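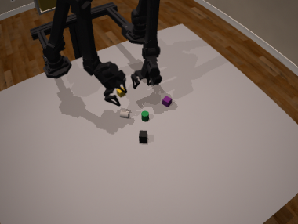 The two-arm test table in simulation, with five objects from the set. The yellow block is between the fingers of the left gripper.

Testing grippers before there are any grippers

06/09/2023

The engineer in charge of gripper testing at Amix has a rule for new finger designs. They have to work on the screen first. If they don't, they never get made.

"We used to print everything," she said. "Somebody had an idea on the way to work, and by lunch there was a pair of fingers on the printer. Then you bolt them on, and then you find out they hit each other when they close. I still have a drawer full of those."

Amix rents part of a former dairy in Nundonville and builds small two-arm stations for packing and sorting work. Its customers are mostly short-run manufacturers that change products often and want one station that can cope. The question that takes up most of the engineer's time is what to put on the ends of the arms. Since January she has been running a comparison of finger shapes and controllers almost entirely in simulation, and she agreed to talk about how it has gone.

The simulated station is simple: two black arms, a pale table, and a few plain shapes. She said visitors sometimes expect more from it.

"They want to see bottles and boxes with labels on them. We do get to that. But if you start there, you can't tell what went wrong. A cube is a cube. If the gripper can't pick up a cube that's turned to an angle, I don't need to see it try a shampoo bottle."

The full object set has 13 items, and most runs use only some of them. Blocks and cylinders make up the bulk of it. The cylinders cause more trouble than anything else, and a small one lying on its side is the worst. With the gripper lined up across it, the pick is easy. With the gripper turned a little the wrong way, one finger touches first and the cylinder rolls.

"Then you're chasing it," she said. "In the real world it goes on the floor. In the simulator it rolls until it runs out of speed, and you get to see exactly which finger touched it and when. You can run it again from the same start. That alone is worth the setup time."

The finger design she has spent the most time on is called the Aranda. It is an open outline where most fingers are solid, and the idea was to save weight at the end of the arm and leave a gap a camera could see through. She did not draw it herself and was doubtful about it at first.

"I thought it would bend. And the first version did, on paper, when we put the loads in. The person who drew it thickened the outer edge and it came back fine. What I hadn't thought about was the tip. It's quite pointed. That's good when objects are close together and you want to get a finger down between them. It's not so good on a round thing, where you'd like more surface."

In all, 14 finger shapes went into the comparison. Each was put through the same list of tasks: pick up a block standing by itself, pick up a block with something close beside it, lift an upright cylinder, lift a cylinder on its side, hand an object from one arm to the other. Shapes that failed the first task were dropped right away. The handover was kept for last, as it takes the longest to set up.

She keeps the results in a plain spreadsheet and does not use an overall score. "People ask for one number. I had one for a while and stopped looking at it. A finger that's very good on blocks and hopeless on cylinders gets the same number as one that's mediocre on both. For a customer who only handles blocks, those are completely different answers."

The second half of the work has been on controllers. Amix tried 3 of them on the same simulated arms. One came with the arms, one was written in house, and the last is a package the team calls Mandomwood, after the road where the first version was put together in somebody's garage. All were given the same start positions and the same targets.

The controller that came with the arms was the smoothest with one arm moving. It had the least to offer with two. It treated each arm as if it were alone on the table, and the engineer had to add her own check to stop them from crossing. The in-house one was slow and safe. It kept a wide space around each arm, so wide that when both grippers needed to be over the same group of objects, one arm would simply wait.

"That's not wrong," she said. "Waiting is fine. But if it waits every time, you've bought two arms and you're using one."

Mandomwood allowed the grippers to come much closer together. Getting the grippers near each other over a tight group of objects was one of the things she wanted to see, and she set up several layouts with everything gathered in one part of the table and the rest left clear. It did well on those. It did less well on long moves, where it sometimes picked a path with the elbow swung out farther than it needed to be.

"On a big empty floor you wouldn't care. In a real cell there's a frame behind the arms, there's a guard, there may be a person walking past the guard. I want the elbow in. So we're adding a cost for that."

Asked how far she trusts the simulation, she took some time to answer. Contact is the weak point, she said. Two hard surfaces touching at one small spot is difficult to model, and the friction figure that goes in is a guess until someone measures it. Her practice is to run each task with the friction set low and again with it set high. A finger that only works at the high setting gets marked, and the mark stays on it until there is a real part to test.

Cameras are another gap. The simulated ones are clean and never drift. She adds noise to the picture and moves the light so that the shadows of the arms fall across the objects, which is a common way for the vision step to go wrong. A dark object in the shadow of a gripper can be missed completely. A black cube is in the object set for that purpose, and there is a white cylinder that can be confused with the tabletop when the light is flat.

"The table is a problem I made for myself," she said. "I picked a light gray and left it plain. The customer's table will have scratches and tape on it. I should probably put some tape on mine."

She has had 2 designs made in metal so far, the thickened Aranda and a plain flat finger with a rubber pad that she describes as the one to beat. The flat finger is cheap, and anyone with a hacksaw can replace it. In simulation it did better than the Aranda on the upright cylinder and worse on anything with a neighbor close by. The bench tests are only partly done, and she would not say which way they are leaning.

What she would say is that the bench work has been quicker to set up than it used to be. The mounting holes lined up the first time. The fingers closed without hitting each other. The cables were a different matter. The simulated arms don't have any, and on the bench the gripper cable caught on the wrist in one of the handover positions. It now runs down the other side, with a clip.

"So that's on the list," she said. "Put cables in the model. It's been on the list for a long time."

The next step is the handover task with the real arms, starting with the block and moving on to the upright cylinder. The cylinder on its side will wait until the pads have been changed. After that a customer is due to send a box of its own parts, and the engineer plans to model several of them before the box is opened on the bench. She has asked for drawings. So far she has received a photo of the box.

Related
Soft pads and hard pads: what we learned from one month of wear
Choosing a camera mount for a two-arm station
Why our wrist cable moved to the other side
Reader letters: do you still need a teach pendant?
Nundonville workshop opens its doors to local schools
Older articles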